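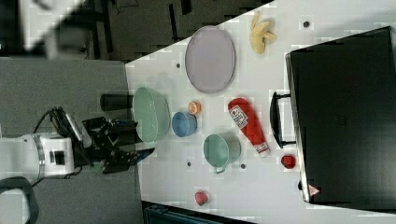 Hrefna Bundgaard asked at the first review why a play kitchen needed a packing plan at all, when the pieces could be tipped into a bag and carried. Her comment set the baseline for the project. A bag was added to the test as the method to beat, and the packing plan had to justify itself against it.

Packing a Loan Set of Play Kitchen Items in One Suitcase
Project report, second-year Product Handling module, Wergate
Author: Catinca Bratu
Submitted 28th October

Share 11 | Comments 9

1. Purpose

The Josstead toy library lends themed sets to playgroups. Each set is issued and returned as one unit. The kitchen set is the most borrowed and also the one most often returned incomplete or out of order. The library asked for a packing method that a borrower can follow without training and that a desk worker can check at return without emptying the whole set.

The project covers three questions:

Which pieces cause the most trouble when the set is packed?
In what order should the pieces go in?
Does a fixed order make it easier to see that something is missing?

Cleaning, repair and labeling of individual pieces were outside the scope. So was the choice of case. The library already owned black suitcases of one type and wanted to keep them.

2. Description of the set

The set mixes tableware, cookware and play food. For packing purposes the pieces were grouped by shape, which cuts across the groups a child or a shopkeeper would use.

Flat pieces. The lavender oval plate is the main one. It has a slightly raised rim, so it cannot lie fully flush against another surface when turned over, and a shallow gap remains under it.

Open pieces. The light green colander, the blue bowl and the green pot. All of these can hold something else. The pot has a metal handle and the handle decides where the pot can go. The colander is oval, so a round piece placed inside it leaves space at both ends.

Long pieces. The ketchup bottle, which is red with a tapered cap. It is stable on its side only if something stops it from rolling.

Irregular pieces. The toy banana is shaped as if it were partly peeled, and the flared peel is the widest part of it. It does not nest with anything else in the set.

Small pieces. The round orange food piece and the red strawberries. These are the ones borrowers lose.

The grouping went through two earlier versions. The first followed the library's own issue card, which lists food first and dishes second. It was dropped after the first packing session because the food list puts the banana and a strawberry side by side, and the two have nothing in common as objects to be packed. The second version sorted by color. Color was easy to explain, but it told the packer nothing about order, and the green pot and the green colander ended up in one group although they behave differently.

3. Method

All packing was done on a white table with the suitcase on the same surface. Before each trial the pieces were spread out with space between them. No fixed layout was used for the starting position. A borrower at the end of a session will not have a fixed layout either.

Three methods were compared.

Method A, loose bag. The pieces are put into a drawstring bag in any order.
Method B, free packing. The pieces are put into the suitcase in any order.
Method C, ordered packing. The pieces are put into the suitcase in the order given in section 4.

Nine adults took part. None of them had handled the set before. Each person packed once with each method, and the order of methods was rotated between participants. Time was taken from the first touch to the closing of the bag or case. After every trial the container was carried along the corridor and back, then opened and inspected.

A separate return check was made. One piece was removed without telling the checker, and the checker was asked to state whether the set was complete. The checker could look into the open container and lift one piece only. This limit was requested by the library. It reflects what a desk worker does when several borrowers arrive together.

The Monard storage guide, which the library uses for its puzzles and board games, was consulted for wording. Its instructions are written as short commands with one action per line, and the card in section 4 follows that style.

4. Packing order

The order was settled after 11 practice runs by the author. The text below is the text of the card as tested.

Open the case and lay it flat.
Put the plate in first, face up.
Set the colander on the plate.
Put the bowl in the colander.
Put the orange piece and the strawberries in the bowl.
Stand the pot beside the colander, handle toward the case handle.
Lay the bottle along the back wall, cap to the left.
Put the banana in the space that is left.
Close the case.

Some notes on how this order came about.

The plate was originally placed last, as a lid. It held the other pieces down well but it hid all of them, and the return check then required lifting it every time. With the plate at the bottom the small pieces stay on show.

The bowl inside the colander was tried against the bowl inside the pot. Bowl in pot takes less floor area. It was rejected because participants in an informal trial put the strawberries into the pot first and the bowl on top of them, and from above the set then looked incomplete when it was not.

The handle of the pot should point toward the handle of the case. Any fixed direction would have served. This one can be described on the card without a drawing, and a person who has just set the case down knows where the case handle is.

The banana goes in last. It was hard to accept a method in which one piece has no place of its own — several alternatives were tried, including the banana across the colander and the banana on the plate under the pot handle — but in every one of them it had to be moved again before the case would close.

5. Results

Packing time. The loose bag was the quickest method for every participant. Free packing in the case was the slowest for most. Ordered packing fell between the two. The longest single ordered trial took 90 seconds, and much of that was spent reading the card. The longest free trial was abandoned and restarted by the participant, who had closed the lid on the pot handle.

Condition after carrying. In the bag, pieces moved freely and the bottle usually ended at the bottom. In the case with free packing, small pieces traveled under the plate or behind the pot. With ordered packing the strawberries left the bowl in two trials. In both of these the bottle had been laid diagonally, and it had pushed the colander during the walk.

Return check. Checkers gave the right answer in 85 percent of the checks on ordered cases. The figure for free packing was clearly lower, and for the bag the checkers mostly declined to answer, which was recorded as a wrong answer. The errors with ordered packing all concerned the strawberries. One strawberry can lie under another small piece in the bowl, and the checker had already used the permitted lift on something else.

Reading of the card. Two participants read "face up" for the plate and asked which face was meant. The line should be changed to "rim up." One participant skipped the line about the pot handle and packed correctly anyway.

6. Discussion

On speed alone the bag wins, and the objection raised at the first review stands to that extent. The library's problem, however, is at the return desk. A bag has to be emptied to be checked. An ordered case can be checked by looking, with one lift into the bowl. If the lift is always made there, most of the remaining errors should disappear, and the desk card should say so.

The small pieces remain the weak point. A lidded tub for the food would solve it but adds a part that can itself be lost. Matei, at the desk, preferred a shallow cloth pouch tied to the colander. This was not tested.

The method depends on the exact contents. If the library replaces the bottle with a shorter one, or adds a second plate, the order has to be checked again. The grouping by shape in section 2 should still hold and can be used to place a new piece.

The test had several limits. The participants were adults working alone and without children in the room. The corridor walk is gentler than a bus ride. The author wrote the card and also ran the trials, and may have helped participants by pausing or looking at the right piece. The free packing and ordered packing trials used the same case, so wear on the hinge affected both equally.

7. Recommendations

Adopt the order in section 4 with "rim up" in place of "face up."
Fix the card inside the lid.
Instruct the desk to make its one lift in the bowl.
Change the line about the bottle to "flat against the back wall."
Test the pouch before the next stock count in March.

8. Comments received after circulation

Hrefna Bundgaard withdrew the bag proposal for the kitchen set but asked that it be kept for the soft toys. The library agreed.

An unsigned note on the returned draft pointed out that the card never tells the borrower to check the table for pieces before closing the case. A line has been added before the last one: "Look over the table and the floor."

Comments 9 | Share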